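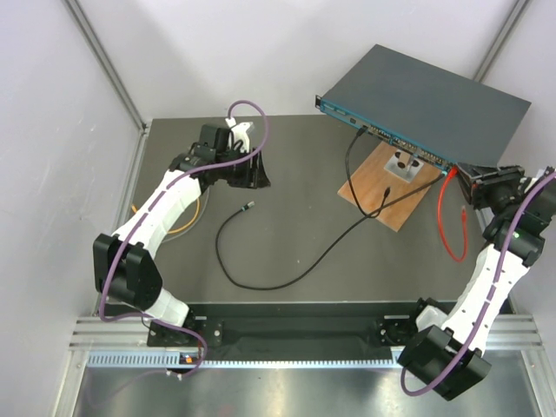 The Switch in the Hall Closet
By Tiina Karppinen

Sooner or later every house gets the drawer. Ours was in the hall, under the coats, and it held thirty years of cords: phone cords, lamp cords, a charger for a camera we gave away, and network cables in such a tangle that my husband once pulled one end and brought up the whole drawer like a fisherman with an old boot. I might have left it alone forever if the wireless hadn't started fading in the upstairs bedroom, right about when our daughter came home in June to study for her exams.

So I called Ritva Aaltonen, who wired our library and half the schools in Norance, and asked her what an ordinary person should do. She came over with a cardboard box under her arm, drank two cups of coffee, and told me to stop buying little plastic gadgets and get a real switch.

A switch, for anyone who has been as happily ignorant as I was, is simply where the cables meet. One line comes in from the router and the others go out to the rooms. Ritva likes the secondhand rack kind that offices let go of when they move (hers came out of the old Sjöberg building), because they are made to be opened, screwed down and left running for years. They can be noisy, mind you, so ask about the fan before you fall in love.

What surprised me was how much of the work is plain housekeeping. Before anything goes on a wall or into a rack, she sets the switch on a table and patches it there, where she has elbow room and good light. A piece of board goes underneath, and something to lift the front, so the ports tip toward you and there is space for the cables to fall. I have rolled out pie crust with less preparation.
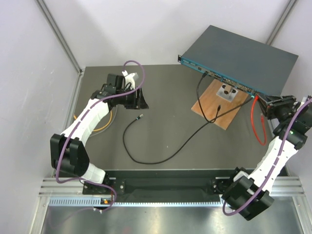 Patching at table height: the switch tilted up over a wooden board, with a black cable looping down from the front panel.

Then there are the cables themselves, and here Ritva becomes quite strict. Each one gets a label at both ends before it is plugged in, written in plain words — "kitchen," "upstairs bedroom," "printer" — and never in a code you will have forgotten by Christmas. She pushes the plug straight in until it clicks, gives it the smallest tug, and lets the slack hang in an easy curve. Cables don't care for sharp bends, she says, and neither do the sockets they pull on. We kept the short ones for the closet and coiled the long ones loosely, tied with strips of cloth tape from Birnik, the hardware store on Draltulik Street, where they will cut it off the roll for you if you ask nicely.

Half my drawer went to recycling. Some of the old cables had lost the little plastic tab on the plug, and those go out no matter how good they look, Ritva told me, for they will work themselves loose the first time somebody hangs up a wet coat.

We used 16 of the ports in the end, more than I would ever have guessed for a house our size, though I'll admit that two of them go to the sewing room, where there is nothing to plug in yet. The shelf in the closet needed a second bracket. My husband put that up after supper, grumbling pleasantly, and then stood there for a good long while watching the lights blink.

The upstairs bedroom has its own line now, and the drawer holds mittens.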